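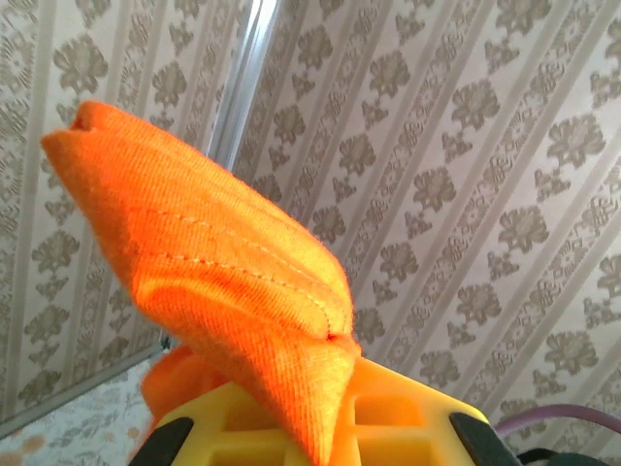 去Jedis之前我给她发过一条信息，问要不要换个安静点的地方，她回得很快：“不用换，吵一点我反而敢说话。”于是我们就坐在这家咖啡馆靠里的那张长桌旁，旁边一桌在给小孩过生日，唱了两遍歌，第二遍的时候她也跟着小声哼了几句，哼完才想起来录音笔开着，有点不好意思地把帽子往下拉了拉。

她是《Trudosley》的作者。读者都知道她不用真名，也不露脸，这次愿意出来聊，条件只有一个，文章里从头到尾写“她”就行。我答应了，所以下面都是“她”。

《Trudosley》是一部讲摆渡人的漫画。Trudosley是故事里那座小镇的名字，镇子夹在一条大河和一片盐碱地中间，每到涨水的季节，桥就过不去了，全镇只能靠一条旧渡船。主角是船主的小女儿，十四岁，父亲病倒以后她瞒着镇上的人自己掌舵，白天上学，夜里送人。听上去是个挺温和的故事，可是看过的人都晓得，第一卷结尾那一夜，她载了一个不该载的人过河，从那以后整个镇子看她的眼神就变了。

我问她，最早想到的是不是就是这一夜。她摇头，说最早想到的是一根绳子。

“我外婆家那边有渡口，小时候去，最喜欢看人家收缆绳，湿的，很重，一圈一圈往木桩上绕。后来我学画画，有一阵子什么都画不出来，就画绳子，画了一本。画到后面觉得总该有个人来拉这根绳子吧，就给它画了一双手，再后来给手画了个人。人是最后才有的。”她说到这里笑起来，“所以你看，第一话里面她的脸特别不稳定，一页一个样，手倒是从头到尾都画得蛮好。”

第一话有50页，在连载网站上算是非常长了。Stikik的编辑当时劝她拆成两回，她没肯。她说自己平时是个很好商量的人，买菜都不会还价，唯独那一次在电话里跟编辑磨了一个下午，磨到对方说那你先发吧，发了再看。结果头一个月留言很少，来来回回就是那么几位读者，她到现在还记得他们的头像。有一位每次更新都只写一句“船还在”，写到完结都没有断过。

“我后来其实是在给他画。”她想了想又改口，“也不能这么讲，讲得太好听了。有时候就是给自己画，有时候是房租要交。”

连载前前后后用了10年，中间停过一回，停得还挺久。关于那次停更，网上有过各种各样的说法，有人说她跟Stikik闹翻了，有人说她改行去做了游戏。我把这些念给她听，她听得津津有味，还让我把其中一条再念一遍。

“都没有那么精彩。就是画到中段，小姑娘要跟她哥哥决裂，我画不下去。我自己也有哥哥，我们感情很好的，所以我不知道两个人怎么样才能真的不讲话。我试着让他们吵架，吵了十几页，很难看，像电视里在吵。后来有一天我去买面，前面排着一对兄妹，也可能是夫妻，我不知道，反正他们从头到尾没有说一个字，轮到了，男的付钱，女的拎走，两个人往两个方向走了。我站在那里就觉得，哦，是这样的。”

回来以后她把吵架的那一段全部撕掉，换成了现在读者看到的版本：兄妹俩在厨房里，一个洗碗，一个擦碗，整整一话没有对白，最后哥哥把围裙挂好，出门，船就少了一个人。这一话后来被人提起的次数，恐怕比第一卷结尾那一夜还要多。我第一次读的时候正在火车上，读完翻回去又读了一遍，差点坐过站。我把这件事告诉她，她连声说对不起，又问我后来有没有赶上换车。

说到没有对白，就不能不说她画雨的方法。《Trudosley》里面下雨的日子特别多，可是几乎看不到斜线，也不大用网点。她画的是雨落下来以后的东西，屋檐底下的坑，甲板上的水怎么绕过钉子头，小姑娘袖口比别的地方颜色深一截。我请教她这是怎么琢磨出来的，她很坦白，说是因为懒。

“画雨丝要一根一根排，我排不齐，排着排着就歪掉。我老师以前讲，你排不齐就不要排，你去看地上。我就去看地上了。看多了还蛮有意思的，每种地下雨以后都不一样。你让我现在讲，我能讲半个钟头。”

她真的讲了，讲了石板，讲了沙子，还讲了菜市场后门那种铺了旧地毯的水泥地，讲到蛋糕都上来了还没有停。我录音里这一段后面全是勺子碰盘子的声音。

完结是前年的事，最后一格画的是什么，还没看过的朋友我就不说了，免得挨骂。不过她愿意谈谈结尾改过几次。最初的构想里，小姑娘长大以后是要离开镇子的，行李都收好了，连车票的样子都设计了。画到临近的时候，她觉得这个人物不肯走。

“我知道很多作者都这样讲，讲人物有自己的主意，我以前听了都觉得有点装。可是那时候我每次画她走到车站，她的肩膀就是不对，怎么画都像被人推着去的。我就让她坐在候车的长椅上，坐了好几页，我也陪她坐。坐到后来，我说那你回去吧。”

有些读者不喜欢这个结局，觉得她吃了那么多苦，应该去看看外面。她说自己收到过一封很长的信，写信的人从小镇考出来，在信里把这个结局从头批评到尾，批评得很有道理。她回信也写了很长，没有替自己辩解，只是问对方，你们那里涨水的时候，是什么颜色的。两个人后来通了好一阵子信，番外里那个坐头班船出去念书的女学生，就有一点点那位读者的影子。

今年要出的纸质版一共三卷，由Krasniqi来做，加上番外和重画的部分，全书1039页。她对这个数字很得意，跟我讲的时候还敲了敲桌子，说拿来压酸菜都够了。重画的主要是开头，就是前面说过的那些一页一个样的脸。我有点可惜，问她能不能留几张，她说留了，留了最丑的一张放在第一卷的扉页背后，算是跟老读者打个招呼。

“编辑问我确不确定，我说确定。她那时候就长那样的呀，我不能假装没有画过。”

纸质版跟网上的读法也不太一样。网上是一条往下拉的，纸上要翻，一翻就有左右，有正反。为了让那一夜过河的几页刚好落在翻页的地方，她在前面添了一段很短的戏，是小姑娘在船尾给自己煮面，煮糊了，还是吃掉了。她说这段添得最开心，因为之前总觉得亏欠这孩子一顿饭。

Krasniqi送来的第一批样书，封面上的河印得偏绿，她自己倒觉得不错，放在窗台上看了好几天，最后还是请他们调回来了，怕老读者认不出。调色的事情来回跑了不少趟，她不会开车，每次都搭公共汽车去，路上要经过两座桥。我问她过桥的时候会不会看河，她说每次都坐靠窗的那一边。

新作已经在准备了，暂定还是在Stikik上连载，十月开始。内容她不肯多讲，只说这回没有船，主角年纪要大得多，是个给戏班子修头饰的老太太，故事从一件修不好的东西开始。“我妈看了草稿，说怎么又是手。”她把自己的两只手摊在桌上看了看，右手中指上有一块很厚的茧，“没办法，我就是喜欢画手。脸嘛，慢慢来。”

临走的时候旁边那桌的小孩过来，分给我们一人一块蛋糕，她那块上面有一颗樱桃，她舍不得吃，用纸巾包起来放进了包里。到了门口她又折回去，问店里的人那把旧铜水壶能不能让她画一下，店里的人说可以，她就又坐下了，冲我摆摆手，让我先走。

《Trudosley》纸质版第一卷将于2019年6月20日上市，后两卷的时间Krasniqi会另行通知。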